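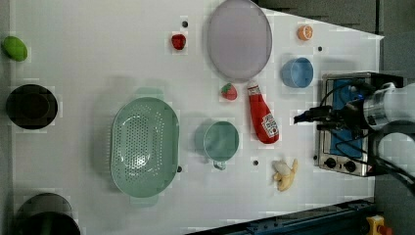

*A mint-green colander and mug on a white tabletop, with a small toaster oven to the right.*

So the old cloister at Motden is open again, and I went to see it on the very first morning, because of course I did! If you've been reading me for a while you know I have a soft spot for that place. It's the little square courtyard behind the abbey church, the one with the double columns and the well in the corner, and it had been shut since last July while the crew worked on the roof of the north walk.

The doors opened at ten on 19th April and there was already a line down to the bakery. I got in with the second group (they let people through in batches now, more on that below) and stood there like a tourist in my own town with my head tipped back. The ceiling is the thing. For as long as I can remember it was a flat brown gloom up there, all soot and old varnish, and now you can see painted beams with vines and little birds running the whole length of the walk. I'd been told there were birds. I had never once seen a bird.

I got to talk for a bit with Halfdan Thorlacius, who ran the restoration, while he was trying to eat a sandwich on the steps. He told me the beams were the easy part. The trouble was the gutter behind the parapet, which had been sending rainwater straight down into the wall for years, and the plaster on that side came away in sheets when they touched it. They ended up taking off 3000 roof tiles, and they managed to put 2000 of the same ones back. The others were made new at the Fesico tile works, and if you stand by the well and squint you can pick them out — a touch more orange, mostly up near the ridge. Halfdan says they'll tone down after a few winters. I kind of like them as they are.

Now, the capitals. There had been some grumbling in town about whether the carved capitals on the north side would be recut, and I'm glad to say they weren't. They've been cleaned and that's it. The one with the fox still has no nose. Algirdas Rimkutė, the stone carver, made two new pieces only, both of them plain bases where the old stone had split right through, and he put a tiny date mark on the underside of each. You can't see it unless you lie on the floor, and yes, I lay on the floor. He laughed at me and then showed me where to look.

What I'm less sure about is the lighting. They've put small spotlights along the inner wall and in the daytime they do nothing for the place except shine in your eyes when you turn the corner by the chapter house. Maybe it's lovely at night. I'll go back for one of the evening openings and let you know. The new benches are fine but they're all on the sunny side, and in the summer that's going to be rough on anybody who wants to sit for more than a few minutes.

A few practical bits if you're planning to go. You need a timed ticket on weekends but you can just walk in during the week. Groups go in through the Totbridge gate, which is the small one next to the parking lot, and you come out by the main church door, so don't leave your umbrella at the entrance like I did. The visit takes 45 minutes if you dawdle. There's a little exhibit in the old refectory called the Zinchenko Room, with drawings of the courtyard from before the arcade was glassed in and then un-glassed again (long story, I'll save it for another post), and I'd do that first, before the cloister, so you know what you're looking at.

The south walk is still roped off at the far end while they finish 3 of the window frames. Halfdan wouldn't give me a date for that, and he'd finished his sandwich by then, so I let him get back to work.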